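Stop Making Me Love Open Shelves

October 12, 2018

I have a kitchen opinion and I've been holding it in since April, so get comfortable. I like doors. Cabinet doors, closet doors, the door between the kitchen and the hall. Every home magazine I pick up wants me to take them all off and live in one big room with my cereal on display, and I don't want to!

We rented an open-plan place in Ovberg for a while, the kind where you can fry an onion and smell it in your pillow. Everything I owned was visible from the couch. The good mugs, sure, but also the chipped ones, the vitamins and a half-eaten bag of marshmallows.

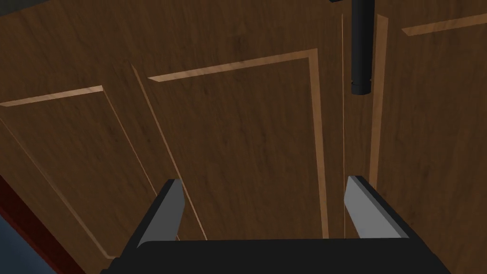 People say open shelves make you tidy. They made me nervous. I'd line up the bowls before company came, and then somebody would take one down and the whole row looked wrong. A cupboard lets you be a normal person. You shove the colander in sideways, you close it, you go sit down.

And the dust! If you cook with oil at all (I do, plenty), anything on an open shelf gets that sticky fuzz on it within a couple of weeks. I washed 14 plates one night that we hadn't even eaten from. 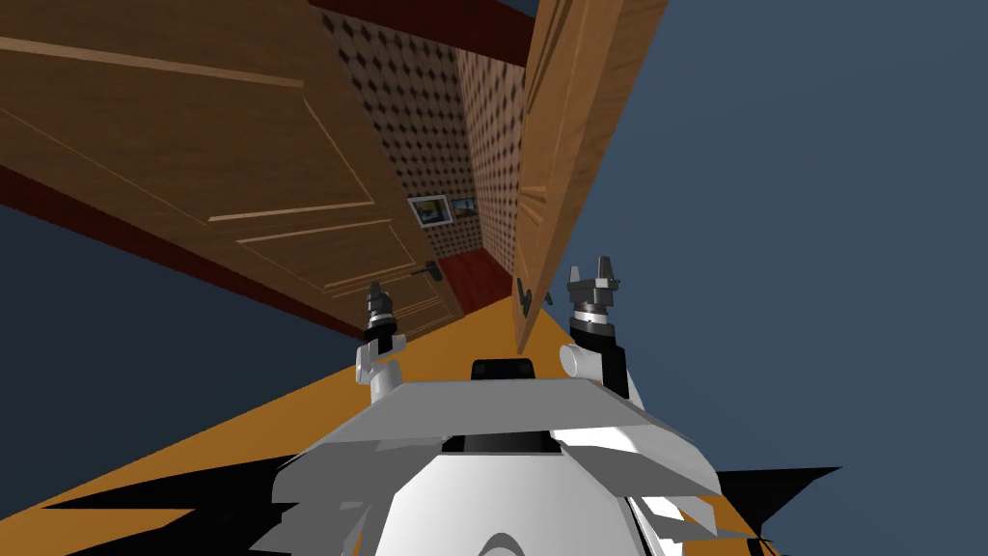 Then there's noise, and this is where I get really worked up. Our current house is 1,126 square feet, small by most people's standards, and it feels bigger than the Ovberg place ever did because you can shut things. One of us can watch a movie while the other one sleeps. You can have a phone call with your sister and say what you think.

When we moved in, a guy from Morelli came out to quote us on knocking the kitchen through. Nice guy, very keen, kept using the word "flow." I asked him where the sound would flow and he laughed and wrote down a number that ended the conversation anyway.

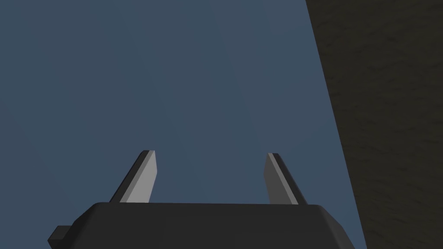
I'll give the other side one thing. A dark, boxed-in kitchen can be gloomy, and my grandmother's was. She kept the light on at noon. But you can paint, or put in a better lamp, or prop the door open when you feel like it. Try propping a missing wall shut.

We ended up spending up to 100 dollars on new hinges and knobs from Trito, and the old cupboards close with a nice soft thunk now. Best money we've spent on this house.

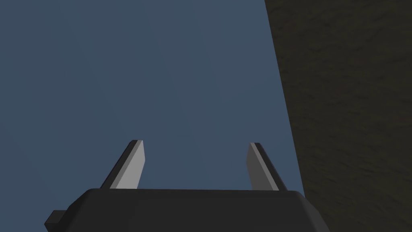
My neighbor took all her uppers down last spring and loves it, and her kitchen does look great. She also keeps a step stool and a rag by the stove now. I'm keeping my doors.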